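Service charge at Josto, is this normal now?
Posted by Renato Dagdag, 2021-06-23

Last Saturday we were 6 people at Josto for my wife's birthday. The food was very good, especially the lamb. But on the bill there was a charge of 40 for "table care", and it was not written on the menu. Has this happened to other people here?

sibel_k
It is written on their website, under the booking button. For groups of 6 or more they add it. I do not like it either, but I would not say it is hidden.

Renato Dagdag
Thank you, Sibel. I booked by phone, so I could not see it. In my opinion the person on the phone should say it.

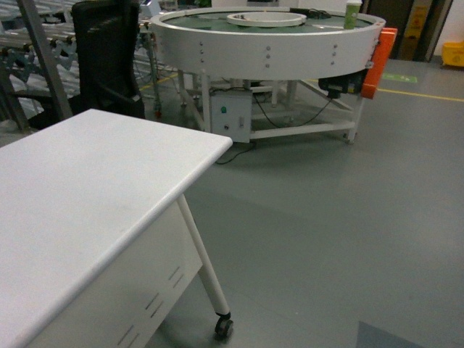

White desk on casters, round table behind

madhu.chauhan
I disagree with Sibel. If it is not on the menu, I don't pay it. At Tomar I asked them to remove a similar charge and they removed it in one minute.

sibel_k
Tomar has 200 seats, Madhu. Josto is a small place and a large group keeps one waiter busy all evening.

madhu.chauhan
Then they can put it in the price of the lamb.

RekhaD
Does the waiter receive this money? For me this is the main question. If yes, I pay and I leave no other tip.

Renato Dagdag
I did not ask, and I left a tip also. I will call them tomorrow and write the answer in this thread.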